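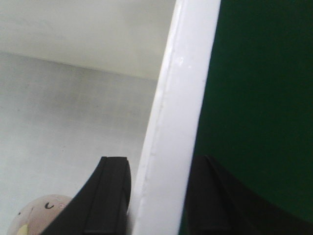 White edge beside the dark green, with small chips down one side.

Solunville kitchen: storage and cabinets

We have been going through the storage at the Solunville apartment before the new tenants arrive. The cabinets went in 23 years ago and most of them are staying. The budget for the whole kitchen is $600, so the plan is cleaning, touch-up paint and a few new hinges.

The top picture shows why touch-up paint is on the list. The white edge still has a decent shine, but there are scuffs on the upper part and a fine line of chips from the middle down. The gray surface inside has a few tiny dark specks. We will wipe it first and see what is left.

The green is staying. It is a deep forest green and the color is even, so we don't plan to repaint it. Masking tape goes along the green side before any white paint comes out.

Order of work for the cabinets:

Empty everything and vacuum the corners.
Wash inside and out with dish soap and warm water. Leave the doors open overnight.
Sand the chipped edges lightly with fine paper.
Fill, sand again, and put on two thin coats of white satin.
Wait three days before loading the shelves.

The paint is from Barros. A small can was enough for the last apartment, and there should be some left over for the bathroom door. Shelf liner will be cut to size after the paint has cured.

More pictures will go up when the hinges are in.

Posted by Jayanthi Naidu

Comments (3)

Dremirik
We had the same kind of chips on a pantry. Two coats of filler worked better than one thick one. Let the first dry hard.

marlene_k
Is the green a stock color? Looking for something close to it for a hallway closet.

Jayanthi Naidu
It was mixed years ago and the can is long gone. I would take a chip card over and match it by eye.

Recent galleries
Hall closet, shelves and hooks
Under the sink, before and after
Bathroom door and trim
Packing the glassware
Brakivum Street: laundry corner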